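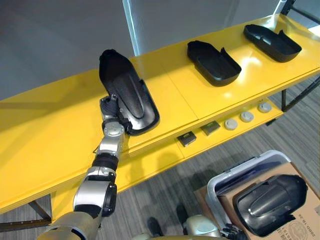

Black trays on the yellow shelf, December. Two open side up, third one lifted.

Okay, catching up on the notebook before I lose the thread. Most of today went on the yellow shelf, which has been driving me a bit mad, and I want it written down while I still remember what I decided.

The trays first. We've been calling them trays, scoops and covers depending on who's talking, and Ziad Hourani asked me this morning which one was on the Liapis order and I couldn't tell him. So from now on they're trays. If you see "cover" on a label, that's an old label, please cross it out (pencil's fine). I've changed it on the parts sheet but not on the drawings yet.

They live on the top of the yellow shelf, open side up, with the tab to the back. I tried them the other way for a morning and didn't like it. With that ridge down the middle they don't sit properly on their faces, and I kept bumping them with my sleeve. Open side up they stay put, though I'm sure they'll collect dust. Might cut a bit of cloth to throw over them at night. There's a roll of the grey stuff in the Busberg cupboard if Ziad hasn't used it all.

Spacing: I'd like a full hand's width between them. I had them nested at first to save room and that was a mistake, they grab each other at the rounded end and you need two hands and some swearing to get them apart. Found a scuff on one from exactly that. It's on the outside, near the end, shallow enough that I can only feel it with a fingernail. Put it aside for Zanum to look at, but I reckon it'll pass.

The glare. I know I go on about this! That top surface is really glossy and when the overheads are on you get a bright spot right where you want to be looking. Fine if you're just picking things up, hopeless if you're checking a black moulding for marks. I ended up carrying each tray over to the window bench and tilting it there, and the marks came up straight away. Matte mat for the yellow top? Kavitz sells one in a 500 mm width that should nearly do it. I've written it on the order list with a question mark, and somebody can talk me out of it if they like. Dull paint would be cheaper but I quite like the yellow, it's the only cheerful colour in here.

Lower tier. I've left the small stuff in one row along the front, dark blocks on the left and the light grey discs on the right. Please keep it in a row. When it gets pushed to the back you can't see it from standing height and then we order more. I did a proper crouch-down with a torch at 4 pm and got back a pencil, a washer and the good tweezers, which I accused at least two people of taking. Sorry.

Measured a tray while I was at it, across the widest part: 73 mm, which agrees with the drawing. Didn't get to the length, the long rule was out at the saw. Also haven't weighed one. Will do both tomorrow and write them in the margin here.

One thing I noticed that I want a second opinion on. The tab at the back looks like the obvious spot to pick a tray up by, and everyone does it, me included. I'm not sure it's meant to take that. Flexed one gently and saw the black go a little pale at the root of the tab, then it came back to normal colour. Could be nothing. Until we hear from Liapis I'd hold them by the long sides.

Still to do:
Length and weight of a tray
Old "cover" labels, there are 5 left that I know of
Ask Liapis about the tab
Mat or no mat
Tighten the bracing on the shelf legs, it creaks when you lean on the right-hand end

Later: Ziad has read this over my shoulder and says he prefers "scoop". Noted, and they're still trays. He did find the long rule though, it's back on its hook by the door.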